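3.2 Collecte des démonstrations par téléopération

Les démonstrations ont été enregistrées sur une plateforme à deux bras équipés chacun d'une main articulée. L'opérateur commande les poignets au moyen du système Poltico et les doigts au moyen de gants instrumentés Sanurix. Les consignes articulaires sont transmises au contrôleur à 200 Hz, puis filtrées avant envoi aux moteurs. Deux opératrices, Chaltu Worku et Natália Seixas, ont réalisé l'ensemble des essais après une période de prise en main de 15 séances.

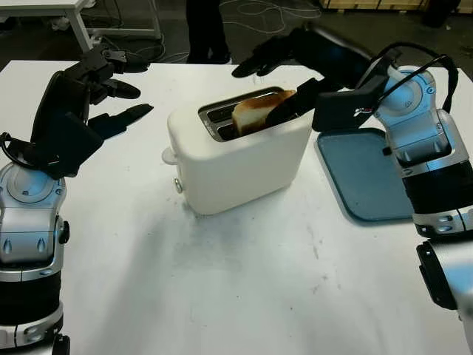

Le choix de la tâche répond à une contrainte de rétroaction. Nos gants ne restituent aucun effort, et l'opératrice doit juger du contact par la vue seule. Saisir une tranche de pain dans un grille-pain à deux fentes pose cette difficulté sous une forme simple : les longs doigts de la main droite descendent dans les fentes, tout contre la tranche, et le corps de l'appareil masque une partie de leur extrémité. La main gauche reste ouverte à distance, paume tournée vers l'appareil. Nous avons conservé ses trajectoires dans le jeu de données, y compris lorsqu'elle n'intervient pas, afin que la politique apprise puisse représenter l'attente d'un bras comme une action à part entière. Un plateau plat, posé à droite du grille-pain, sert de zone de dépose. Les essais interrompus par l'opératrice ont été annotés comme tels et exclus de l'apprentissage initial.

Le jeu complet comprend 400 démonstrations. La position du grille-pain est modifiée entre les séries, de même que l'orientation du plateau. Un premier protocole, repris de Simões, imposait une durée maximale par essai ; nous l'avons abandonné parce qu'il conduisait les opératrices à refermer les doigts trop tôt. Les segmentations en phases (approche, insertion, saisie, retrait, dépose) ont été produites à la main avec l'outil Nerkdale, puis relues par la seconde opératrice.

Outre la vue de tête, nous exploitons une vue rapprochée de la main. Elle fournit la configuration relative des doigts, que la vue de tête restitue mal dès que l'avant-bras s'interpose. Dans la figure 2, le doigt de droite est presque vertical alors que le doigt central, plus court, est fléchi vers l'avant.

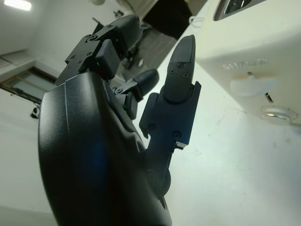

Figure 2. Vue rapprochée d'une main robotique noire ; trois doigts sont visibles.

Les deux flux sont synchronisés sur l'horloge du contrôleur et rééchantillonnés à la même cadence. Pour 9 démonstrations, le décalage mesuré entre les flux dépassait le seuil fixé ; elles ont été réenregistrées par la même opératrice, dans la même configuration de table. L'effet de la vue rapprochée sur le taux de réussite est étudié séparément en section 4.3.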